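About us

Hi, and welcome to Tridach! If you've landed on this page you've probably either bought one of our bags at a market, been handed one by a friend who got sick of watching you put four lemons in four plastic bags, or you're trying to work out whether we're a real business. We are. A small one, in a shed with a decent roof, and we make things out of mesh.

Produce bags mostly, and wash bags for the delicates, and a big drawstring one that was meant for beach toys and mostly gets bought by people with netball teams. I also do covers for seedlings in spring when I can get enough of the wider fabric. If it's got holes in it and it needs a hem, I'm probably interested.

How it started

I used to work in a fruit and veg shop, out the back, and then later out the front where it's warmer. I liked the job. I didn't like the roll of plastic bags hanging over the potatoes, the ones you have to lick your fingers to open. I went home one night and cut up an old net curtain, sewed it into a sort of lumpy pouch, and took it to work the next day with my lunch in it. Two customers asked where I'd got it. By the end of that week I'd cut up all the curtains and my neighbours could see straight into the lounge room.

The curtain bags weren't much good, to be fair. The fabric went fluffy at the seams and one of them let go in the car park with a kilo and a half of brussels sprouts in it. But I kept at it, mostly at the kitchen table after tea, and the first proper batch I was happy to put a price on was 130 bags. I took them to the Broresar growers' market in May with a borrowed trestle and no float, so I couldn't give anyone change until a bloke selling honey took pity on me.

I sold the lot. I've been going back ever since, and I still buy my honey from him.

The fabric

I get asked about the fabric more than anything, so I'll go on a bit. (Skip down if you only want to know about postage!)

Mesh is a funny thing to sew. It looks like nothing, it weighs next to nothing, and it will slide off a table the minute you turn around. Cut it a bit crooked and you won't notice until you've run the second seam, and then you'll notice it forever. The little holes are a help once you get your eye in, as you can follow a row of them the way you'd follow the lines in an exercise book. White is the hardest to look at for a long stretch. After an hour of it I see dots on the wall.
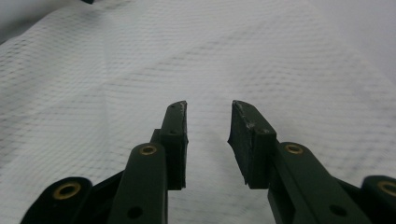

I tried eleven or twelve different meshes before I settled, and I've still got the offcuts of every one in a tub under the bench. Some were too stiff and felt like a flyscreen. Some were lovely and soft and you could put a thumb through them. What I look for now is a fine, even hole, small enough that a green bean won't poke its way out, and a bit of give when you pull on the diagonal. I test a new roll by filling a bag with onions and hanging it off the back door handle for a couple of days. Nothing scientific, but the onions don't lie, and I've sent back more than one roll on their say-so.

We buy ours from Mustonen, a family-run cloth merchant two towns over, and they've been very patient with me. I once ordered 400 metres when I meant 40 and they let me take it in bits over the year. It got used! It took up most of the spare room and all of my goodwill at home, but it got used.

How the bags are made

Every bag starts flat. I cut a stack at a time with the long shears, never the rotary cutter, which I'm told is quicker and which I've only ever managed to cut the table with. Then the side seams get sewn twice, the top gets folded over for the cord, and the tag goes on last. The tag has the weight of the bag printed on it so the person at the checkout can take it off your total. That was a customer's idea, and a very good one, and I should have thought of it myself after all those years on the scales.

There are three of us now. I cut, one of us sews, and one of us does the cords, the packing and the emails, and is much nicer on the phone than I am. On a good day we'll finish 150 bags between us with the radio going. On a bad day the thread snaps every ten minutes and we give up and have a cup of tea and some of whatever's in the tin.

Looking after them

Cold wash, hang on the line, that's about it. They'll be dry before you've finished pegging out the rest. Please don't iron them. Please, please don't put them in the dryer – I've seen what comes out, and it would fit a doll. If a cord goes missing (they do, ask any cat) send us a message and we'll post you a new one for the cost of the stamp.

If a seam goes, send the bag back and we'll fix it. Doesn't matter how old it is. I've got one in the mending basket at the moment that has been to the shops every week for years and has gone a very faint beetroot colour all over. I rather like it and I'm going to be sad to post it home.

The offcuts

You get a lot of skinny strips when you cut bags, and for a long time I just stuffed them into pillowcases and hoped. These days the longer ones go to the Prornis Community Garden, where they tie up the tomatoes with them, and the squarish bits go in the bottom of flowerpots so the dirt stays put when you water. If you've got a use for small bits of white mesh, let us know. I mean it. There's a pillowcase with your name on it.

Where to find us

We're at the Broresar growers' market whenever it's on, usually in the row nearest the toilets, which isn't glamorous but does get the foot traffic. We've also got bags on the counter at a handful of shops, and the list is on the stockists page. If your local isn't on there, pester them for us. We sent a bundle to a school fete last term, 146 bags all with a blue cord, and we're very happy to do the same for yours if you give us a few weeks' notice and tell us the colour early.

You're welcome to drop into the shed too, though send an email first so one of us can move the rolls off the visitor's chair. The dog will bark. He's fine once you're in.

Page last updated 19 October 2024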